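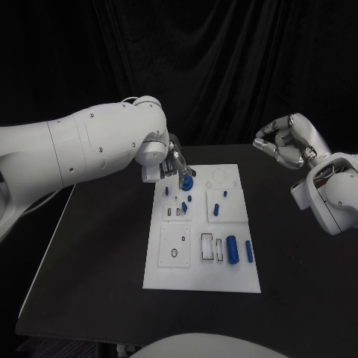

Valentina Yáñez wrote in asking if she could drop her sourdough starter at the Kerna Street kitchen before her slot opens, and whether anybody would feed it. Yes to the first. No to the second, sorry, your starter is your job. Rest of the questions we keep getting are answered here. Updated 7 December 2020.

What is Sidska Shared Kitchen?
A licensed kitchen you rent by the hour. Bakers, jam people, caterers, one hot sauce outfit. Two ovens, a walk-in cooler, dry storage in the back hall.

How much is it?
$26 an hour, four hour minimum. Nights after 10 are cheaper, ask for the night sheet. Dry shelf is extra, cooler shelf is more extra. Prices got changed in August and the old flyer is still floating around — ignore the flyer.

Do I need insurance?
Yes. Send the certificate before your first booking. We can't hold a slot without it, please don't ask.

Do I need a food handler card?
Everyone who touches food does. That includes your cousin who is "just boxing."

How do I book?
Norkix calendar, link is in your welcome email. Pick a slot, pay, get a door code. Code works 15 minutes before your start time and stops when your slot ends. Cleanup is part of your slot!! Book long enough.

Can I cancel?
Up to 48 hours ahead, full credit. After that you lose half. No-show, you lose all of it. Oven breaks on our end, you get everything back.

What equipment is included?
Ovens, six burner range, 20 quart mixer, sheet pans, the big stock pots. Bring your own knives, towels, piping tips and scale. Mixer bowls go back on the low rack, not the floor.

Is the kitchen nut free?
No. Never has been, can't promise it. Label your stuff accordingly.

Can I sell from the building?
Pickup only, at the side door on Wanigasekara Lane, Fridays 3 to 6. No walk-in sales, the permit doesn't cover it. Tell your customers to park on the lane and not in the dentist's lot.

How much can I store?
One shelf per membership. There's a waitlist for a second one. Everything needs your name and a date on it. Unlabeled containers get tossed Monday mornings, no exeptions.

Where does grease go?
Barrel outside the back door. Not the sink. The last clog cost us $944 and that's why there is now a deposit.

How much is the deposit?
$381, back within 30 days of you leaving if the place is clean.

Can you help with labels or recipes?
Not really our thing. Mahfuz Amarasinghe runs a label class now and then, sign up sheet is by the hand sink.

Still stuck?
Email the desk. Weekdays we answer same day, weekends its hit or miss. Locked out with something in the oven — call, don't email.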